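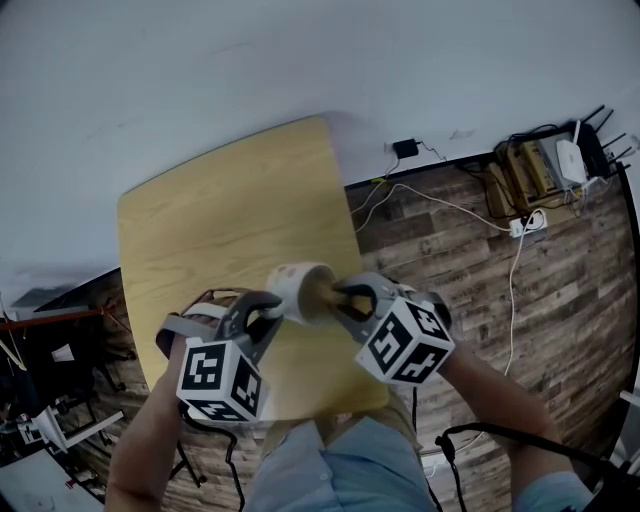
Automation and Handling, Unit 5
Handout: notes for the open day at Rindberg

Read this before Friday and bring a copy with you. It replaces the chapter on pick-and-place that was set for the same week. The short report at the end counts towards the coursework mark.

Getting there and timings

The Rindberg building has two entrances. Use the one on the yard side, as the street door is kept locked. Sign in at the desk and give the group number, 3142, which is on the visitor list. The demonstration starts at 10.30 and lasts 40 minutes. After that you are free to look at the other stands until noon. Bags and coats go in the cloakroom. Closed shoes are required in the workshop, and long hair should be tied back.

What is being shown

The demonstration is run by the Sorkamance group and deals with teaching by hand. A person does a job wearing or holding the same kind of gripper that a robot arm would use. The movements are recorded and later used to train the arm. You met the older method in Unit 3, where the operator moves the arm with a joystick or a teach pendant and saves one point after another. Kozan, the packing cell we looked at in Unit 3, is programmed that way.

The demonstrator works with two grippers, one for each hand. The frames are grey plastic and the finger pads are black. A white cube with black square patterns is fixed on top of each one, and a cable runs from each gripper. The task is handling a cup at a table, with both grippers closing on it together.

Terms you need

Gripper (end effector): the part that touches the object. In our course the two words mean the same thing.

Fiducial marker: a printed pattern of known size and shape. If a camera can see the pattern clearly, software can work out where the marker is and which way it is turned. Putting patterns on several faces of a cube means that at least one is likely to stay in view when the wrist turns.

Pose: position and orientation together. Six numbers are enough to give it, three for each.

Bimanual task: a task done with both hands or both arms, where the two have to be timed to each other.

Demonstration: one recorded run of the task from start to finish. Note that the word is used in this sense in the reading, so in your report say "open day" when you mean the event.

Things to watch for

Look at how the demonstrator approaches the cup. A bare hand has a soft palm and five fingers to correct a poor grasp. A two-jaw gripper has much less to work with, so the angle of approach matters more. Note whether both grippers arrive together or one after the other.

Watch the wrists when the cup is tilted. An arm has joint limits that a person does not notice, and a movement that is easy for the demonstrator may be out of reach for the machine. The Sorkamance group has said it will take questions on this.

A light, hollow object can be squeezed out of shape or pushed by one gripper against the other. Think about how you would set the closing force if you had no force sensor, using what we covered on compliant pads.

Also consider what happens to the tracking if a forearm or the object itself comes between a marker and the camera. The lecture in June will come back to this under the heading of lost frames.

The Nokuvon stand

Nokuvon is in the next room and shows conveyor sorting with suction cups. It is optional. Those taking the packaging module should see it, and the stand has a leaflet with cycle times that you can use in your report.

Report

Write almost 2 pages, single spaced, with one sketch of your own. Cover the following:

1. The task, in your own words, split into steps.
2. Where in the task both grippers are needed, and where one would do.
3. One step that you think would be hard for an arm to copy, with your reason.
4. A comparison with the pendant method from Unit 3. Mention set-up time and what has to be done again when the object changes.

Photographs may be used if you took them yourself. Label the sketch and show the direction in which the jaws close. Hand the report in at the department office or upload it to the Unit 5 folder.

Reading

Course reader, section on grasping, up to the end of the part on parallel jaws. The section on camera calibration can wait until the following week.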